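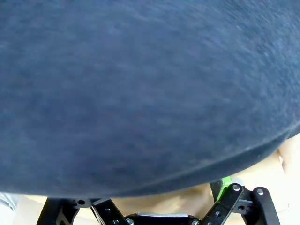
How do I wash a knit sweatshirt so it doesn't pill?
Turn it inside out, cold water, gentle cycle. Zip up anything with a zipper before it goes in the same load. Pilling comes from rubbing, so don't stuff the drum.

Can it go in the dryer?
Low heat only. Take it out while the hems are still a bit damp and lay it flat. The Holtach tees can take medium, the sweatshirts can't.

Fold or hang?
Fold. Hangers leave bumps in the shoulders — we get emails about this every June when people dig stuff out of storage. Bumps do come out with steam.

What's the quickest fold for a stack?
Face down, sleeves across the back, sides in, then up from the hem twice. Lev Ivanyshyn does ours for the shop shelves and gets 26 on one shelf. You don't need to be that neat.

My hem is getting fuzzy. Is that a defect?
Usually not. Edges rub on desks, counters, belts. Trim the loose fibers with small scissors, don't pull them. If the stitching itself is opening up, thats a repair — see below.

Do you fix seams?
Yes, hems and side seams on anything from Funommont or Kostiuk. Takes 5 working days once we have it. Wash it first please. Oleksandra Hordiienko handles repairs, put her name on the package.

What about holes?
Small ones ok. Bigger than 2 inches, email a photo before you send it.

Will navy fade?
A little, yes. Wash darks with darks, skip the bleach, dry it out of the sun. Heathered colors hide it better than solid ones.

Which fabric shaver should I use?
Any with a guard on it. We sell the Trelter but the drugstore kind is fine. Keep the fabric flat and go light, espescially near seams.

How often should I wash it?
Every 4 wears or so if you had a shirt under it. Sooner if you cooked in it.

Can I iron over the print?
No. Inside out, low, and keep moving.

Where do I send repairs?
Address is on the packing slip. Lost the slip? Email us your order number and we'll send a new one, usually same afternoon if you write before noon.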